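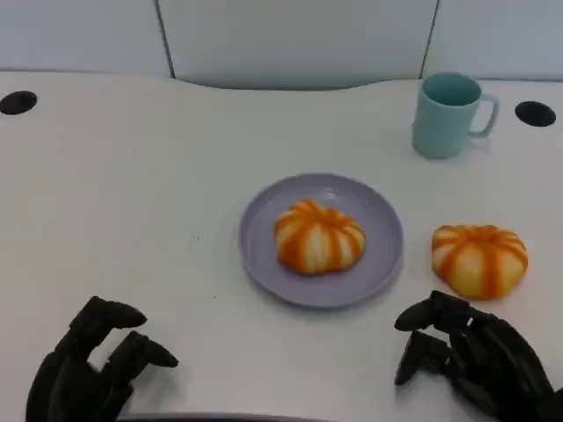 Two striped pumpkin buns, one on a plate, and a mug

Pumpkin bun

Type: Bun
Course: Breakfast, snack
Serving temperature: Warm or at room temperature
Main ingredients: Wheat flour, milk, yeast, sugar, butter, pumpkin
Variations: Striped, plain orange, filled, steamed

A pumpkin bun is a small, rounded bun shaped to look like a pumpkin. It is low and wide, with deep ribs that run from a dimple in the top down to the base. The name refers to the shape. Many pumpkin buns contain cooked pumpkin in the dough or the filling, but some contain none and are coloured by other means. They are eaten at breakfast or as a snack, usually with tea, coffee or milk, and are sold in bakeries mostly in autumn.

Shape and colour

The two common kinds are the plain orange bun, in which all of the dough is coloured, and the striped bun, which has a pale body and orange lines in the grooves. The striped bun is white, cream or pale yellow depending on the flour and on whether egg or butter is used. A bun with a high egg content comes out yellower, and the stripes stand out less.

Most buns have between six and ten ribs. An even number is easier to make by hand, as the baker can work across the full width of the dough each time. The dimple in the top may be left open or filled with a stalk made from a pumpkin seed, a raisin, a sliver of almond or a scrap of green dough. Bakers who pack the buns in boxes tend to leave the stalk off, as it is easily knocked out.

Dough

The usual dough is a soft, slightly sweet yeast dough made with milk. A typical household recipe uses 390 g of strong white flour and makes eight buns. Where pumpkin is used, it is steamed or roasted, mashed and left to drain, and the milk is cut back to allow for the water it brings. Tinned purée can be used in the same way. Squash with dry flesh, such as kabocha, needs less draining and gives a stronger colour than the large pumpkins sold for carving.

For striped buns a small part of the dough is set aside and coloured with pumpkin purée, carrot juice, paprika or food colouring. Paprika gives the brightest orange, though its taste can be noticed in a plain bun with no filling.

Shaping

There are three main ways of forming the ribs.

String method. The dough is rolled into a ball and loosely tied with oiled kitchen string, crossing at the top and the bottom. As the dough rises it swells between the strings. The string is cut away after baking. Tying too tightly leaves the bun in separate wedges that break off when the string is pulled.

Cutting method. The ball is flattened a little and snipped around the side with scissors or pressed with the back of a knife. A finger or the handle of a wooden spoon is then pushed into the centre. This is quicker, but the ribs are shallower and may close up in the oven.

Mould method. The dough is proved in a ribbed tin or silicone mould. It gives buns of the same size and is the usual choice where large numbers are made.

Stripes are added in different ways. Thin ropes of orange dough can be laid in the grooves before the second rise, or a coloured paste of flour, water and oil can be piped or brushed in. Paste gives a cleaner edge and dough ropes a softer one. Stripes painted on after baking tend to smear.
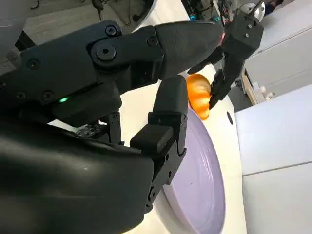 Baking and steaming

Baked pumpkin buns are cooked at a lower heat than most rolls so that the pale dough does not brown. Ovens are commonly set to 162 °C, and the tray is covered with foil once the tops have set. An egg glaze is normally left off the striped kind. It may be used on plain orange buns, where some browning is wanted.

Steamed pumpkin buns are made with a plainer dough, often with no butter, and have a smooth skin in place of a crust. They keep their colour well. The lid of the steamer is wrapped in a cloth to stop drops of water marking the surface, and the buns are left for a few minutes with the heat off before the lid is lifted. If it is taken off at once, the ribs may sink and the skin may wrinkle.

Fillings

Unfilled buns are the most common. Fillings include sweetened pumpkin paste, red bean paste, custard, chestnut purée and cream cheese. The filling has to be firm, as a loose one pushes out through the thin dough at the bottom of the grooves. Savoury buns with cheese or minced meat are less usual and are generally made in the plain orange style so that they can be told apart.

Local forms

In Mimmont the bun is made with lard and a pinch of ground ginger, and is sold from late September. The Zullholm bun is larger and flatter, is always striped, and is split and buttered before it is eaten. At Tomoana, steamed buns filled with kabocha paste are sold in pairs.

The baker Kumaresan Venkataraman set out a standard method for the striped bun in a booklet printed in Baltmont in June 2021. It gives a finished weight of 121 g for the larger size and a first rise of one hour, and it recommends the string method over the mould. The booklet lists 26 variations, most of them differing only in the filling.

Serving and storage

Pumpkin buns are best on the day they are made. They are served whole on a small plate and pulled apart along the ribs or cut across. Unfilled buns keep for two days in a closed tin and can be frozen for up to three months. Steamed buns harden as they cool and are steamed again for a few minutes before eating. Buns filled with custard or cream cheese are kept in the fridge.

See also

Melon bun
Milk bread
Steamed bun
Pumpkin bread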